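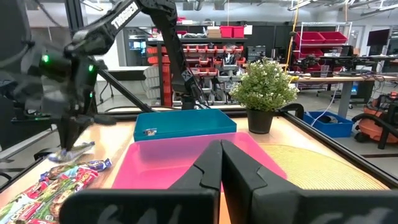 Figure 3. Wrist view during the snack sorting task, with the second arm holding a wrapped item over the table.

3.2 Gathering the demonstrations

All demonstrations for the Guna set were recorded on a two-arm table by people driving the arms by hand. Each person was given a short written goal, such as moving a wrapped snack into a bin, and was left to choose which arm to use and where to grasp. We did not script the path. Early trials with a fixed path gave clean recordings that were too much alike, and a policy trained on them failed as soon as a packet lay at a new angle.

A recording starts when both arms have left their rest position and ends when the operator presses a foot pedal. We kept 2,297 recordings after checking. A further 440 were set aside, mostly for dropped camera data or for a pedal press that came too early. Failed grasps were kept if the operator went on to finish the task, as the second attempt is often the most useful part of the recording.

Wrapped snacks were chosen for two reasons. They are cheap to replace, and their shape changes when they are squeezed, so a grip that works on a bar may slide off a bag. Shiny wrappers also trouble the depth estimate, and for this reason the policy is trained on colour images alone. Operators laid the items out afresh after every fifth recording – by hand, with no template – and swapped mats and trays between blocks.

We used three groups of operators. The Girnier group had driven the arms before, the Laizer group had one hour of practice, and the Skanach group had none. Each recording carries a group label, so that the effect of skill can be tested apart from the effect of quantity (Section 5.1). The Skanach recordings are slower and contain more pauses. We did not trim the pauses from the released files, but the training code can skip them.
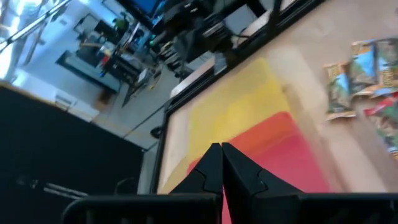

One operator remarked afterwards that the hardest part was knowing when to stop correcting a grasp and simply lift, and that the wrist view helped with this more than the overhead one did. Others in the Laizer group said much the same, and we therefore give the wrist images the larger share of the input in all the models reported below.

Blocks lasted up to 300 seconds, with a break after each. Of the checked recordings, 682 were held back for testing. These were picked by block and never singly, so that no layout appears in both parts of the set. Tests on the real table used fresh layouts, made in September by a person who had taken no part in the recording.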